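Okay, soup people, we need to talk about corn chowder. I know it's June and I know it's warm out, but the first sweet corn showed up at the Castellanos farm stand this week and I came home with way too many ears (not sorry!). Chowder it is.

I've made this one three times now and it keeps getting better. The big change was simmering the bare cobs in the milk before anything else goes in. Wow, does that make a difference — the whole pot tastes like corn instead of like potatoes with some corn floating in it. Give the cobs a good 10 minutes on low, fish them out, and carry on with your onions and butter.
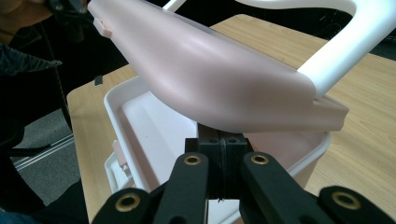

For potatoes I like the small waxy kind, skins on, cut about as big as the tip of your thumb. Smoked paprika goes in with the onions, and then more on top, because I can't help myself. If you want it thicker, mash a few potatoes right against the side of the pot.

It freezes okay, but the milk gets a little grainy, so I'd rather you just invite someone over! We ate ours with buttered toast and a pile of sliced radishes, and I had the leftovers cold for breakfast — so good. I'll be making it again in September when the late corn comes in, probably with green chiles.

Last updated: 6/6/26

We use cookies to keep this site running. Accept | Manage preferences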